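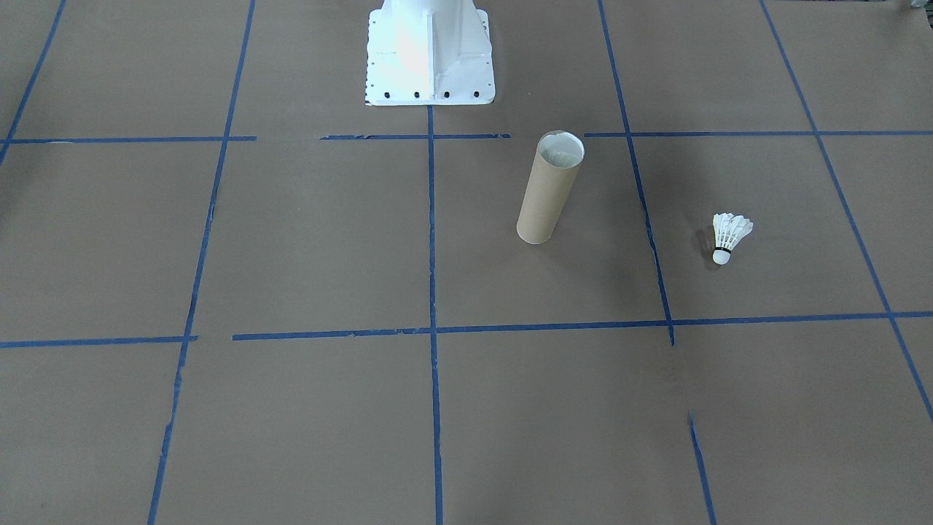
Papier kraft et ruban bleu sur un plan de travail.

Je voudrais défendre le papier kraft. Pas celui des boutiques de décoration, vendu en petits rouleaux avec une ficelle assortie, mais le gros rouleau brun qu'on pose par terre dans un couloir et qu'on déroule du pied. Depuis que j'en ai un chez moi, je dessine tout en grandeur réelle, et je ne comprends plus comment je faisais avant !

C'est Anwara Jayawardena qui m'a donné le virus. Elle m'avait prêté son atelier de la rue Dutgate pour préparer une bibliothèque, et j'étais arrivé très fier avec mes plans au dixième, cotés, propres, imprimés. Elle les a regardés poliment, puis elle a tiré 3 mètres de papier et m'a tendu un feutre. Une heure plus tard, je savais que mes étagères du bas étaient trop profondes et que la porte du salon viendrait cogner dedans. Mes plans le disaient aussi, bien sûr. Je ne l'avais pas lu.

Voilà ce que j'aime tant dans l'échelle un : on ne calcule plus, on se penche, on tend le bras, on marche autour. Une table de 114 centimètres, sur un écran, c'est un rectangle comme un autre. Tracée au sol, avec deux chaises posées devant, c'est un dîner où l'on se touche les coudes (et parfois c'est très bien ainsi). Le corps a un avis sur les dimensions, et il le donne tout de suite.

On m'objecte la place, le temps, le gaspillage. La place, d'accord, il m'est arrivé de tracer un lit dans la cour de l'immeuble, sous les yeux ravis des enfants du deuxième. Le temps, je n'y crois guère : un trait de feutre va vite, et un meuble raté coûte des week-ends entiers. Quant au papier, il ressert. Le mien porte déjà une tête de lit, un patron de manteau et la moitié d'un potager, en trois couleurs, et je m'y retrouve à peu près.

Mon ami Rajitha Wijesinghe, qui enseigne la couture, va plus loin que moi. Il fait tracer à ses élèves leur première jupe debout, à la main, avant toute leçon sur les cotes. Les lignes tremblent, les pinces se promènent, et tout le monde veut recommencer – moi le premier, le soir où j'y suis passé.

Je rêve d'un grand rouleau dans chaque mairie, à côté des plans du futur square. Qu'on déroule l'allée, qu'on pose le banc, que les gens s'assoient dessus et disent s'il est trop près de la route. En attendant, le mien est dans l'entrée, et je le prête volontiers.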